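4.2 Finger Geometry and Wrist Camera Placement

The second set of trials compared two finger designs on the same pair of arms, with the controller, the policy and the lighting held fixed. All trials in this section used garments on an upholstered surface, which the earlier rigid-object trials in Section 4.1 did not cover.
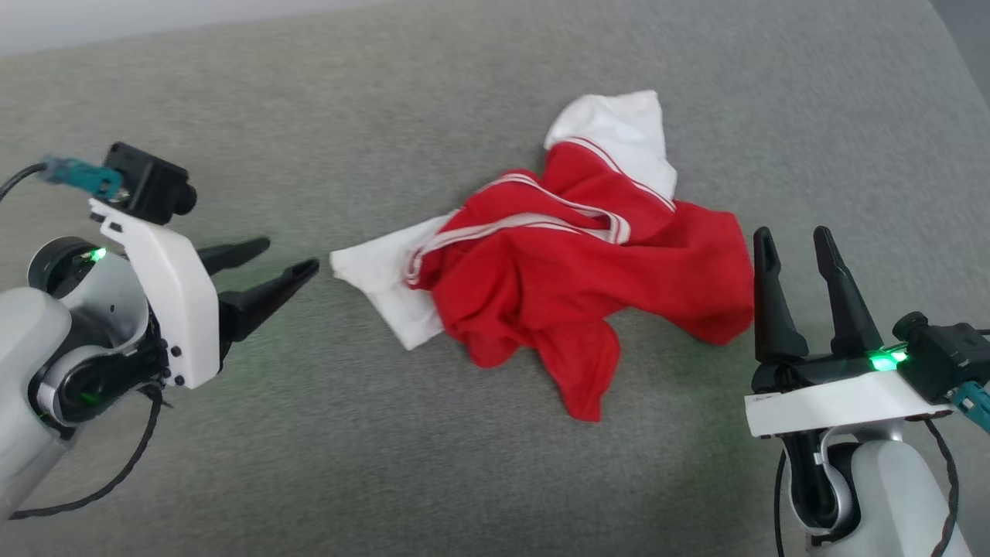
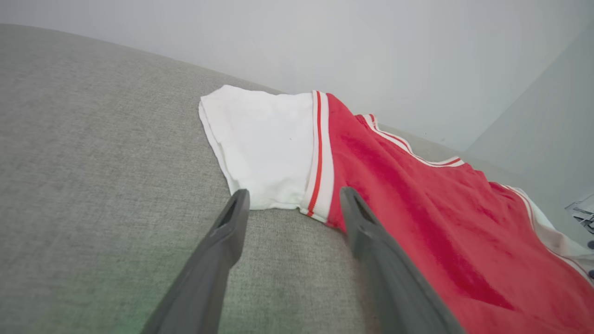

Figure 6. Garment trials on the upholstered surface: view of both arms, and view from a wrist camera.

Garment pickup on a soft surface places different demands on a finger than pickup from a hard tabletop. On a table, the finger can be driven down until the contact force rises sharply, and the rise itself is a usable signal. On upholstery the force rises slowly, the surface deforms under the tip, and the gripper can close on the cushion fabric together with the garment. We call this outcome a double pinch. The red and white jersey in Figure 6 was kept in the set for the trim at its collar, where the band is stiffer than the body fabric and the tip often caught the band alone. The remaining garments were a plain cotton T-shirt, a fleece pullover and a thin nylon shell. Each was dropped from a fixed height before every trial and was not rearranged by hand.

We use cookies to improve your experience on this site. By continuing to browse you accept our use of cookies. Manage preferences | Accept all

The two designs are referred to below as the long finger and the short finger. Both are printed from the same material and mount to the same bracket, so that a change of fingers does not require the wrist camera to be removed. The long finger is flat and tapers toward the tip. The short finger has the same taper angle but ends earlier, which gives a thicker tip and less bending under side load. Stiffness was measured at the tip by pressing against a load cell in the closing direction and again at a right angle to it. The long finger was softer in both directions, and the difference was larger at a right angle to closing, where its flat section offers little resistance.

A total of 843 pickup attempts were recorded at the Rirkport laboratory. Attempts were divided between the two designs in alternating blocks, with the order of garments shuffled inside each block. An attempt was counted as a success when the garment left the surface completely and stayed in the gripper through a fixed lift and a short hold. An attempt in which the garment was lifted and then slipped during the hold was counted as a failure and logged separately. Thirteen attempts were excluded after a camera cable worked loose at the connector and the image stream froze. Those attempts are not included in the total given above.

Camera placement was treated as a second factor. In the forward position, the camera sits close to the base of the fingers and sees both tips, but the garment fills most of the image at the moment of contact. In the rear position, the camera is set back on the bracket and tilted down. The rear position keeps more of the surrounding surface in view at contact and shows more of the finger length, which reduces the number of pixels left for the garment. The controller received images at the same resolution in both cases, and no cropping was applied.

The long finger had the higher success rate on the T-shirt and the nylon shell. In both cases the thin tip slid under a fold with little disturbance, and the finger bent enough to follow the surface instead of digging into it. On the fleece pullover the two designs could not be separated with the number of attempts available. On the jersey the short finger did better. Review of the logged video showed that the long finger tended to bend sideways when it met the trim, so that the two tips closed out of line and held the band by its edge. These grasps often survived the lift and failed in the hold.

Double pinches were more common with the short finger on every garment. The thicker tip pushed a small ridge of upholstery ahead of it during closing, and the ridge was then caught between the fingers. Lowering the approach height made this worse. Raising it reduced double pinches but increased the number of attempts that closed on nothing. We did not find a single approach height that suited both designs, and the results reported here use a height tuned separately for each. A comparison at one shared height would favor whichever design that height was tuned for.

The effect of camera placement was smaller than the effect of finger design and depended on the garment. The rear position helped most where the garment and the surface were close in color, as with the gray fleece. Here the policy in the forward position sometimes closed before the tips had reached the fold, apparently treating a shadow on the upholstery as the fold edge. For the red fabric of the jersey, which stands out clearly against the gray, placement made little difference. We take this as weak evidence that the benefit of the rear position comes from context around the garment and has little to do with the visibility of the fingers.

Two sources of error should be noted. First, the status lights on the wrist cast a faint tint on nearby surfaces, and the tint falls in a different part of the image in each camera position. The policy was trained on data from both positions, but the split was uneven, with more examples from the forward position. Second, the fingers wear. After 4000 closing cycles on the bench, the long finger showed visible rounding at the tip, and its measured stiffness in the closing direction had dropped slightly. The short finger showed no change that we could measure. Fingers used in the garment trials were replaced before the start of each garment, so wear should not affect the comparison directly — but it does matter for anyone planning to run the long finger for extended periods.

We also repeated a subset of the trials with the Lytvynenko controller, which closes the gripper at a limited speed and backs off when the current exceeds a threshold. With the short finger, this controller reduced double pinches at the cost of a longer cycle. With the long finger it had almost no effect, as the finger bent before the current threshold was reached. Lowering the threshold caused the gripper to back off during normal closing on the fleece and was not pursued further.

The subset was run in July at a second site, Vondton, on arms of the same model but with an older set of joint firmware. Differences between the two sites were within the spread observed between blocks at a single site. We therefore pooled the data for the controller comparison, but kept the sites separate for the finger and camera results. Per-garment counts for each site are listed in Appendix B, along with the approach heights used for each finger.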